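Zoriana Pasichnyk
November 20, 2024

Thread on the two-arm snack counter in our shared workshop at Ikwood. I've been putting off writing this up.

The goal: you ask for something, one arm picks it up, sets it on a tray, and the other arm stays out of the way. I started in June with one arm and a pile of foam blocks. The blocks taught me very little. Real packaging bends, slides and reflects light.

The left arm does most of the middle of the table. The right arm covers the snack side. They share a zone over the tray, and the software lets only one of them in at a time. I named that bit of code Tufa. It's 200 lines and I rewrote it twice.

Grip force was the big job this month. Soda bottles are easy, you can squeeze them pretty hard. Sandwiches are not. The bread gives, the wrapper slips over it, and the filling moves.

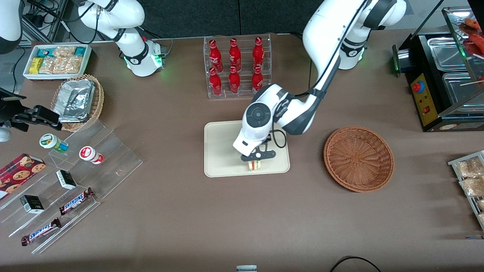 What I do now is close the two fingers slowly until the motor current rises, then add a little and stop. No fixed width. I had a table of widths for every item before and it was a pain to keep up.

The lift is slow too. I capped the speed at 30 percent for anything marked soft. It can go up to 50 for candy bars.

Cables are still annoying. A coiled one at the wrist works better than the straight one I had, but I don't love how it swings when the arm reaches far out. Going to try a clip on the forearm.

Next is the food warmer. Skewers are a bad shape for these fingers and the glass panels leave less room than I'd like. I may print longer fingertips. Someone in the Predel group sent me a file for a set with a curved pad, so I'll start from that.

Code is in the Tetevitz repo, in the counter folder. The readme is out of date. Use the config with "soft" in the name, the other one still has the old widths in it.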